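Stota Community Board > Home and Garden > Paint, Metal and Repairs

Old galvanised planters: paint the inside or leave it?

horacio_q
Good evening to all. I bought two old galvanised troughs from a farm sale near Simões and I want to grow tomatoes and some lettuce in them. The outside is fine, a bit dull, and I like it so. The inside worries me more. There are scratches on the bottom and a brown line where water was standing for a long time. My neighbour says I must paint everything inside before the soil goes in. My wife says paint near food is worse than rust. Who is right?

Also, how many holes should I drill? They have none at this moment.

deisy.a
Your wife is right, in my opinion. I have grown salad in bare zinc troughs for 10 years and I never painted one. A scratch in the zinc is not a hole in the metal. The zinc around it continues to protect the steel for a good while, so surface marks look much worse than they are.
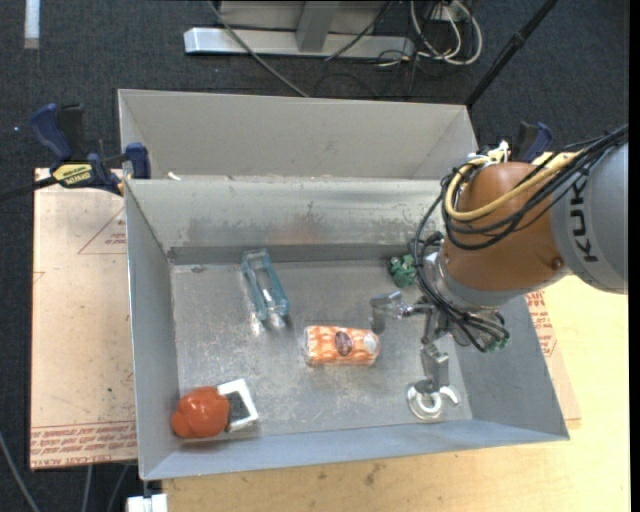

What you should look for is rust which comes off in flakes when you push it with a screwdriver. If the screwdriver goes through, then of course it is another conversation. If it only makes a shiny line, put your soil in and stop worrying.

For the holes, I make them 10 mm, one in every corner and a few along the middle.

Btekin
I don't agree completely with Deisy. Wet soil is acid in many gardens, and compost even more. Zinc does not like acid. My trough was bare and the bottom was gone after a few summers, first in the corners and then along the fold. I now use a liner of thick pond plastic, with holes cut in the same places as the holes in the metal. No paint, so no problem with the food, and the metal stays away from the wet.

The liner from Flidby is good, but buy it bigger than you think. I had to buy mine two times.

deisy.a
Bülent, did you have feet under it? Mine stand on bricks, so the water goes away. A trough which sits directly on the ground will rot from below whatever you put inside. I think you blame the compost for what the wet ground did.

Btekin
It was on paving, not on soil. But it is true that there was no air under it. I accept half of the blame.

Salvador C.
About the paint, please be careful also for another reason. Normal paint does not hold on zinc. It comes off in sheets in the first winter, and then you have pieces of paint in your lettuce. If you really want to paint, do only the outside, wash with vinegar first, rinse well, and sand lightly with 400 paper.

horacio_q
Thank you, this helps me a lot. I did the test with the screwdriver and it made only a shiny line everywhere. I will take bricks AND a liner, so both of you can be content. Does the liner not make the roots too hot in August?

Btekin
Fold it down two fingers under the soil, then the sun does not reach it. Water in the evening.

Last updated: August, 21:40
Contact the board | © Stota Community Board | Back to top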